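About Mavlow

Mavlow sorts and regrades mixed household goods for secondhand shops. The company was founded by Nabila Zerouali and works from a single unit in Rustamholm. We employ 43 people across receiving, sorting, grading and dispatch.

What we handle

Incoming stock is unsorted small goods: toys, plastic tableware, grooming items, kitchen tools and desk accessories. We do not take clothing, books or anything with a mains plug. Each lot is logged by weight on arrival and tipped into open bins for sorting. The standard lot is 35 kg. Larger consignments are split before logging.

How sorting works

Items are separated one at a time and assigned to one of our product classes. The current class list, known in the building as the Domański list, has 961 entries and is revised every January. Items that fit no class go to a holding shelf and are reviewed by the grading team. Brushes and combs are kept apart from toys and tableware from the first pass onward, as they follow a separate cleaning route.

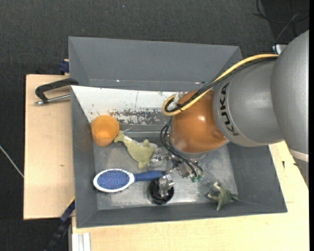

Mixed lot in a sorting bin: orange cup, green toy animal, blue and white hairbrush.

Supply and contact

Graded stock is sold by the carton to registered shops only. Cartons are labeled with class, grade and lot number. Account requests should state the shop address and the classes required.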